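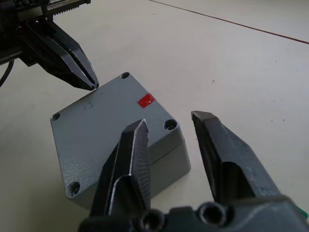 Figure 1. Grey metal box on the work table, with the left gripper at the far corner of the lid.

Tumeck Shared Workshop: Progress Report on the Two-Arm Bench Build
Submitted to the Kvam Fund for Community Making
Reporting period ending June

1. Work completed
Both arms are now mounted and wired at the main bench. The wrist cameras have been fitted and their cables rerouted, which resolves the snagging described in our previous report. Randi Lindholm rewrote the grip routine in May so that finger spread can be set separately for each arm.

The present task is the handling of small electrical hardware: metal enclosures and green terminal-block connectors.
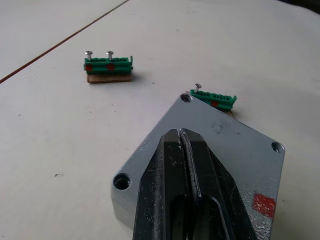 Enclosures have proved the more difficult of the two. Their painted finish offers little purchase, and the arms must approach at an angle if the fingers are to clear the lid. Ylva Sjögren has logged 300 trial lifts to date, of which 11 ended in a dropped part. Most of the drops occurred before the grip pads were changed.

2. Expenditure
Spending for the period was $1,888, chiefly on grip pads, fasteners and a replacement power supply from Zistier. The power supply arrived three weeks late. No change to the approved budget is requested.

3. Passing parts between arms
Members asked that the bench be able to pass a part from one arm to the other. The receiving hand opens wide and waits while the other arm brings the part to it. Timing of the release is still set by hand.
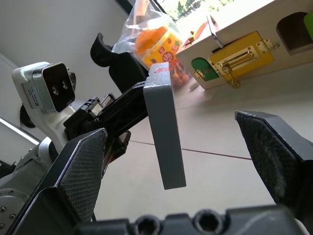 4. Next period
Work will continue on the release timing. The Tuterberg group has asked for a copy of the wiring plan, and we propose to send it once the labelling is finished. Ms. Lindholm will remain the contact for technical questions, and Ms. Sjögren for invoices.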